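3.2 Serving fruit on a plate: layout and judgment of neatness

The second part of the study deals with the serving of whole fruit. We chose fruit because almost every household in the Carnimdale survey keeps some of it on the table, and because a whole fruit needs no knife and leaves no crumbs. The question is a simple one: when a person sees a plate with one or two fruits near it, at what point does he or she say that the table is "set"?

Earlier work by our group (Ardeleanu kitchen study, part one) treated the plate as a target which is either full or empty. This was too coarse. The people who answered our questions used words such as "almost ready", "waiting" and "started", and they did not agree with each other about a fruit that lies beside the plate. Some of them saw it as part of the serving. Others saw it as something forgotten. For this reason we now describe each layout by three relations: fruit on the plate, fruit near the plate, and fruit held above or beside it.

The material was kept small on purpose. We used one round pink plate with a wide flat rim, one star fruit, and one rounder orange-colored fruit. The two fruits differ strongly in outline. The star fruit is long and has ridges, so its direction on the table can be read easily. The round fruit gives much less information about direction, and the answers about it concern only its place. All layouts were made on the same light wooden table, without a cloth or a second dish.
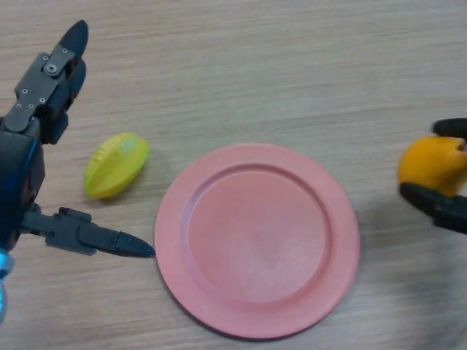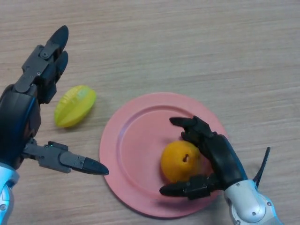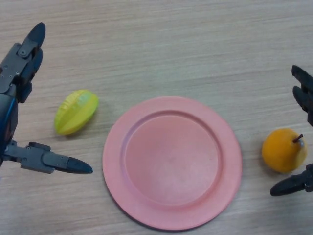
Figure 4. Three layouts with the pink plate. The star fruit is on the table in all of them; the orange-colored fruit is on the plate only in the second.

The answers were collected from 30 adults, each of whom looked at 16 layouts in a mixed order. They gave every layout a mark from 0 to 100, where 100 means that nothing more has to be done before a guest sits down. They could also write a short comment. No time limit was set, but we asked them not to go back to a layout after they had marked it.

Two points came out clearly from the comments. First, the recessed center of the plate matters more than we expected. A fruit resting on the rim was called "falling" or "badly put" even by people who otherwise gave high marks. A fruit in the center was accepted almost without comment, also when it was not exactly in the middle. Second, the direction of a long fruit was mentioned often. Several persons wrote that they would turn the star fruit so that it lies parallel to the edge of the table. One person wanted the opposite and said that a diagonal fruit looks "more like home".

We had thought that color would play a larger role. Orange on pink is a weak contrast compared with yellow on pink, and Aurelia Enache, who prepared the layouts, suggested that a fruit close in color to the plate may be judged as better placed only because it disturbs the eye less. The comments do not support this, or at least not in a direct way. Color was named rarely, and mostly by people who disliked the plate itself. A second set with a white plate from Zuveo was prepared in January and is discussed in Section 3.4.

A limit of this part is that all fruits were shown whole and in small number. A bowl of mixed fruit, as it is served in many homes, follows other rules — the fruits support each other, and the lower ones are partly hidden. It would be wrong to carry our results over to this case without new data. The same is true for cut fruit, where the wet side should normally not touch the table at all.

For the comparison with everyday tables we used the Skosley collection, which holds 2,000 short written notes on how meals were laid out at home. Only the notes that mention fruit by name were read in full. They were sorted by the same three relations as above, and where a note was unclear — for example "apples by the plates" — it was placed in the group of fruit near the plate.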